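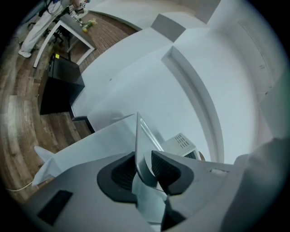
**Room Reset Assistant (part-time, fixed term)**
Prarnenier Shared Workrooms, Sostiston site
Reference 3712
Posted 3 Jun 2025

Prarnenier runs bookable workrooms for small firms, teachers and people who need a table and a door that closes. The Sostiston site is adding one assistant to the reset team. The post covers the work done between one booking and the next: clearing surfaces, putting equipment back where it belongs, routing cables and checking the room against its sheet.

The contract runs until the end of February, with a possible extension if room bookings stay at their present level.

## Hours and pay

- 30 hours per week, in shifts of six hours
- Early shift starts at 6:30 a.m.; late shift starts at 2:00 p.m.
- Shifts are assigned two weeks ahead. Swaps are allowed with written notice to the site desk.
- Pay is hourly, at grade 2 of the Prarnenier scale. The current scale is sent with the interview letter.
- Paid break of 30 minutes per shift

Work is on site only. There is no remote part to this job.

## The rooms

Most rooms at Sostiston have white walls, wooden floors and light grey work surfaces. Marks show quickly on all three. Scuffs on the walls are cleaned with a damp melamine sponge and light pressure. Floors are dry-mopped first and damp-mopped second, never the other way around. Standing water on the wood must be wiped up at once and entered in the log.

Each room has a printed sheet that gives the position of the furniture and any fixed equipment. The sheet is the reference. If a room has been arranged differently by its last user, it goes back to the sheet unless the booking system shows a hold.

## Duties

1. Remove waste, cups and packaging.
2. Collect loose paper. Blank sheets go back to the supply shelf. Printed or written sheets go in the lost-property folder for the room, dated, and are kept for 45 days. Do not read them beyond what is needed to find a name.
3. Clear and wipe counters, working from the far end toward the door.
4. Check floor cables. A cable that crosses a walking line is rerouted along the wall or covered with a cable strip. Unplug at the socket before moving anything with a power lead.
5. Dust the ventilation slots of countertop appliances with a soft brush. Do not use spray cleaner on or near the slots. Leave a hand's width of clear space behind any unit that vents to the rear.
6. Check that ceiling vents and panels are seated and free of visible dust. Panels out of place are reported. Assistants do not climb to fix them.
7. Test the door: it must close fully and latch without being pushed.
8. Sign the room sheet and set the status in Timden, the booking system.

A standard reset is planned at 45 minutes. Large rooms get double time. If a reset can't be finished in the planned slot, set the room to "hold" in Timden and tell the desk. A late room is handled by moving the next booking. A half-done room that has been signed off is treated as an error.

## Requirements

- Able to stand and walk for most of a shift
- Able to lift and carry 30 lb, and to move a folding table with a second person
- Reads and writes English well enough to follow a printed sheet and fill in a log
- Basic use of a tablet
- Legal right to work at the Sostiston site for the full term

Past work in cleaning, hotel housekeeping, stockrooms or school facilities is useful but not required. Training takes three shifts, all paid, and covers cleaning products, safe handling of power leads, and Timden.

## Supplied by the site

Gloves, knee pads, two work shirts and a locker. Cleaning products are low-odor and are listed on the safety sheets at the desk. Applicants with allergies may ask for the list before the interview. Shoes are not supplied; they must be closed, flat and non-marking.

## Not part of this job

Assistants do not repair appliances, open housings, change light fittings or handle customer payments. Deep cleaning of carpets and windows is done by an outside firm, Hauksdóttir, on its own schedule. If their crew is in a room, wait for the all-clear at the desk before starting a reset.

## How to apply

Send a one-page letter or a short work history, either is fine, to the Sostiston site desk with reference 3712 in the subject line. Paper applications can be handed in at the front desk, Room 91, during opening hours. State:

- which shift you prefer, and whether you can work the other
- your earliest start date
- any dates in the next two months when you are not available

No photo, age or marital status should be included. Applications are read in the order they arrive, and the post closes when it is filled.

Selected applicants are invited to a 45-minute visit. It consists of a short talk at the desk, a walk through two rooms, and one practical task: resetting a small room from its sheet, with products and tools supplied. The practical task is scored on match to the sheet, cable placement and the state of the counters. Speed is not scored.

Results are sent in writing to everyone who attends a visit. Applicants who are not selected can ask to be kept on the list for relief shifts, which are paid at the same grade.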